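This site uses cookies to remember your settings and to count visits. Accept | Manage preferences

17 May 2021

Well diary, Davach

Water level this morning 133 cm below the rim of the top ring, read before any water had been drawn. The same point stood at 153 cm when I closed the well down in November. I had expected a larger difference after a wet spring. The Rothe is still running high enough to cover the stones at the footbridge, and I had assumed, without evidence, that the well followed the stream closely. It follows it slowly, if at all.

A note on the reference point. All readings are taken from the notch filed in the rim on the north side. Readings from last year were partly taken from the wooden cover, which sits higher and moves. I have corrected the ones where I could tell from the handwriting which method I used, and struck out the rest. The notch is now painted white. Anyone reading the tape when I am away should use the notch and nothing else, and should write down the figure before lowering it a second time to check.

The method is a plain steel tape with chalk rubbed over the last stretch. The tape goes down until the end is certainly under water, the reading at the notch is noted, the tape comes up and the wet length is read off the chalk. The wet length is subtracted from the first figure. It is a slower procedure than the float and string, and it is better in every respect that matters. The float hung up on the suction pipe twice last summer and gave a level that did not change during a week without rain, which I recorded faithfully and then tried to explain.

Cover off at seven. Air in the shaft smelled of stone and slightly of moss. I did not go down and do not intend to. Inspection was by mirror and sunlight, which works well for a short period in the morning when the sun clears the roof of the shed. The brickwork is sound as far as the mirror shows it. Some mortar is gone from the joints on the side toward the lane, and there is a pale streak under one of them, lime by the look of it. I have marked its lower end on the sketch so that I can see next year whether it has grown.

The pump is the old Gulleo, a surface-mounted jet pump with a cast housing. It spent the winter drained on the shelf in the cellar with the plugs out. Before mounting it I turned the shaft by hand with a screwdriver through the fan cover. It was stiff for the first part of a turn and then free. The shaft seal had dried a little, as it does each year, and a few drops of water on the seal face and an hour of waiting dealt with that. No oil. The manual warns against mineral oil on the rubber part and I ignored that once.

Fittings from Dindosgate came on the weekend: a new brass foot valve, a length of reinforced suction hose, and clamps. The foot valve has a coarser strainer than the one it replaces. I would have preferred the finer one, but it was out of stock and the old valve was no longer holding. The sealing disc had a groove worn into it and a grain of sand sitting in the groove. I cleaned it, tested it in a bucket by filling the pipe above it, and the pipe was empty by the time I had washed my hands.

Assembly was in this order. Foot valve onto the hose, clamp, second clamp turned half around from the first. Hose lowered with a cord tied below the clamps so that the weight is carried by the cord. Upper end onto the suction port with fresh tape on the thread. Filling plug out, pipe filled from the watering can until the level stood in the opening and stayed there. I left it for lunch and came back to find it unchanged. Last spring I skipped this test and spent an afternoon looking for an air leak at the wrong end.

First start was uneventful. The gauge needle moved up after a short delay, dropped back once as the trapped air went through, then rose and held. The first water was brown and went onto the rhubarb. It cleared in the time it took to fill the second can, with a fine sediment remaining that settled overnight in the glass I had kept from the previous trial. I shall keep a glass from today as well.
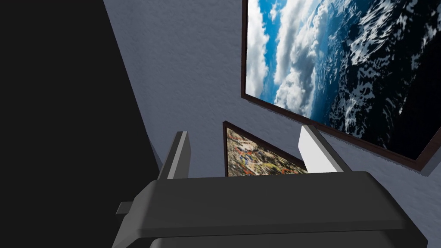 Bernd Meinecke has written under last week's entry that a drawdown test means very little unless the pumping rate is held constant, and that my figures from last summer were taken with the garden tap opened and closed as the cans were changed. In his view the level between cans recovers enough to hide what the shaft is doing, and I should either throttle the outlet and let it run into the ditch or give up calling it a test. He also asks whether the well has ever been pumped low enough to see the bottom course of brick, and whether anyone has a record of the original depth.

On the first point he is right. The figures from last summer are now labeled "watering, intermittent" and I have taken them off the graph. On the second, I have no record of the depth as dug. The sounding weight stops at a soft bottom, and how much of that is silt I cannot say. There is a remark in the papers that came with the house about the well having been "cleaned to the hard," but the sheet is undated and the figure beside it has been altered at least once in a different ink. I would not build anything on it.

So the afternoon went to a proper test. The outlet was throttled with the gate valve until a two-gallon bucket filled in the same time on consecutive tries, and the valve wheel was then tied with wire. The hose was laid to the ditch below the hedge, well away from the shaft, so that the discharge could not simply soak back in. Level was read with the chalked tape at short intervals at first and longer ones later. Between readings the tape was dried and chalked again, which takes longer than the reading and sets the shortest interval one person can manage.

The drop was quick at the start and then slowed, as expected for a wide shaft where most of the first water comes from storage. Toward the end the tape gave the same figure within what I can read off chalk. I stopped there. Total drawdown was 16 cm. That is less than I had feared, and it leaves the foot valve well covered at today's level, though today's level is a spring level and the question concerns August.

Recovery was recorded with the pump off and the valve closed. Here I made an error. I had left the lid of the filling port loose after the morning's work, and a little water from the pressure side came back along the housing and down into the shaft. The quantity was small, a cup or so, and against the volume of the shaft it cannot be measured. I note it all the same, as the first two recovery readings were taken with it dripping. After that the port was closed and the curve is clean. The level was back to within 2 cm of the morning figure when the light went. I will take a final reading tomorrow before breakfast and enter it in the margin.

Some matters not related to the test. The wooden cover needs a new crosspiece. The old one is larch and has gone soft at one end, under the hinge, where the rain runs off the shed. I have a piece of oak that would do, but oak and the plated screws I have in stock do not get along, and stainless will have to be bought. Until then a paving slab sits on the weak corner and the cover is not to be stepped on.

The drainage around the rim also wants attention. The clay collar has shrunk away from the ring on the lane side, and the gap takes a pencil. That is the same side as the missing mortar and the pale streak, and I doubt the agreement is accidental. Surface water going down the outside of the ring would account for both. The remedy is to dig out the top of the collar, ram in fresh clay slightly damp, and give it a fall away from the shaft. The clay from the bank above the Rothe is suitable if the roots are picked out. One barrow should be enough – two if I go down far enough to do it properly.

Water for the laboratory was not taken today. The sample bottle has to be filled after steady pumping and delivered cool on the same day, and the pickup had already gone when the test finished. The water remains garden water until there is a result, and the sign on the tap stays where it is. Last year's analysis showed nothing alarming but had nitrate higher than the year before, and one value up is worth a second look before I say anything to the neighbors about their field.

For the log: pump hours not recorded, the meter plug being on loan. Gate valve position marked with a file stroke on the spindle. Chalk nearly used up. Tape wiped, oiled lightly, hung behind the cellar door. Suction hose moved a little during the run where it crosses the edge of the ring, and I have put a split piece of old hose under it against chafing – to be looked at next time the cover is off.

Get new entries by email. Enter your address to subscribe to the newsletter. You can unsubscribe at any time.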